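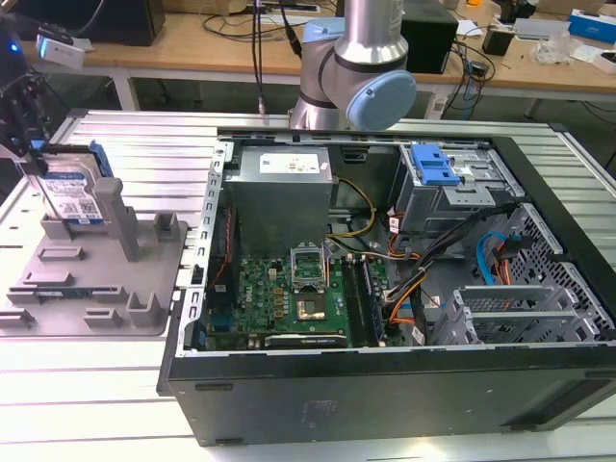 What does a computer's main memory hold? It holds the instructions and data that the processor is using at the time.

Textbooks > Computing > Chapter 9

Storage and Memory
Martti Heinonen, November

Main memory loses its contents when power is removed. Long-term storage keeps them but is slower to read. Section 3 compares the two, and the worked problems begin on page 135.

Contact Lacerda Press | © Lacerda | Back to top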